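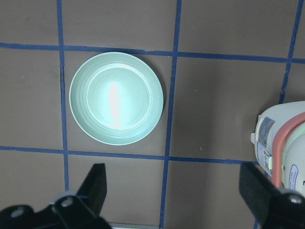

Strips of blue tape mark out squares on a brown surface.

Sketura Motors has kicked off its October trade-in offer, and I popped down to the showroom at 6 this morning to beat the queue — no such luck! More than 36 people were already in line, flasks and folding chairs and all.

The deal is simple enough. Bring in any runner that's passed its last inspection and they'll knock a chunk off a new Hendix hatchback or the bigger Endov estate, with the first service thrown in. There are 22 hatchbacks set aside at the lower price, and once they're gone you'll be paying the usual sticker.

Sales manager Slamet Krishnan told me the monthly payment on the basic Hendix comes out at 212, insurance not included. "People have been ringing since the summer asking when we'd do this again," he said.

I had a quick spin in the estate (lovely seats, fiddly radio) and I'm tempted, though my old Ismail van would miss me. The offer runs until the end of the month, and the Saturday-style late opening applies every evening.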